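To: members list, Ciltton Reading Rooms
Subject: Re: Large-print booklets and the April loan period

> Members at the Seter branch have asked whether the large-print booklets may be kept for longer than other items. Several were returned late last month and charges were applied. Could the office please confirm the rule?

The office thanks the Seter branch for its enquiry. The position is as follows.

## Loan period

From April, booklets in the large-print series may be kept for 22 days. All other items remain on the present terms. Charges already applied to late booklets at Seter will be cancelled on request at the desk.

## Stock

The series now stands at 85 titles, of which 50 are held at Pritus and the remainder at Seter. Members may reserve from either branch. Transfers leave Pritus at 10 a.m. and are normally ready for collection the same afternoon.

## Condition of returned items

Booklets should be returned without tape, paper clips or folded corners. Those with weak spines should be opened flat on a table and never pressed down by hand. Loose pages should be handed in separately, in an envelope marked with the title.
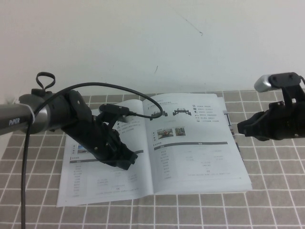
## Renewals

An item may be renewed once, for a further seven days, unless another member has reserved it. Renewals may be made at either desk or by reply to this list. The Chu catalogue will show the new return date by the following morning.

Members' Office
Ciltton Reading Rooms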